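Can any of these things do a real chore yet?
Home automation > General talk
Page 1 of 1

ktapley
My brother-in-law is convinced we'll all have a robot folding towels by March. I run a small shop (hardware and small parts, mostly repackaging) and I've been reading up on arms for about a year now, so I figured I'd ask the folks here. Has anybody got one doing a boring job every day without standing next to it? I don't mean vacuums. I have a Fino, it's fine, it eats socks.

mudroom_meg
Depends what you call a chore. Our Nurketti mower does the back yard and I haven't touched it in weeks. Dishes though? Laundry? No way. I'd pay 3000 tomorrow for something that could empty the dishwasher and not break the good glasses!

ktapley
Mowing is driving around, same as the vacuum. I'm talking about hands. Pick up a thing, put it over there, do it again till lunch. That's most of what my Saturday kid does, and it's most of what housework is too if you think about it.

The simulated stuff is where I've been spending my evenings. One block on a plain grey surface, two black fingertips, one on either side of it. Picture a day of just that and you've got half my packing bench.

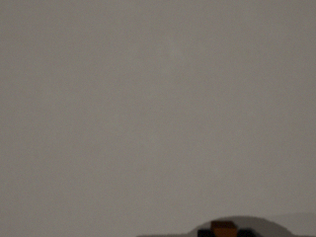

Freya Tindall
I don't buy the half a packing bench part, Keith. Blocks are the friendliest thing in the world to grab. Try a bag of washers, or a wet sponge, or a kid's sweater that's inside out. We had a Schwaiger arm on trial at work and it was great with boxes, then somebody switched to soft pouches and I was back doing it by hand by Wednesday.

ktapley
Fair, but I mostly have boxes! Little ones. I counted 341 going out in one day last month and every one was the same size. I don't need it to do sweaters.

Freya Tindall
Then you might be the one guy it works for, lol. A house is different. Nothing in my kitchen is where it was yesterday.

gus_in_the_garage
I paid 699 for a Flaltalia desktop arm, used. It sorts sockets for me, sort of. Took me 5 weekends to get it going and I still have to line them up first, at which point I could have just put them in the tray. Fun though. My wife calls it the world's slowest employee.

mudroom_meg
So it's a hobby. Keith, stick with the Saturday kid.

ktapley
The Saturday kid is leaving for college, that's sort of why I'm asking. Gus, what kind of gripper is on yours, and does it do okay with cardboard?

gus_in_the_garage
Plain two-finger. Cardboard's fine if it isn't crushed. I'll dig out my settings tonight and message you.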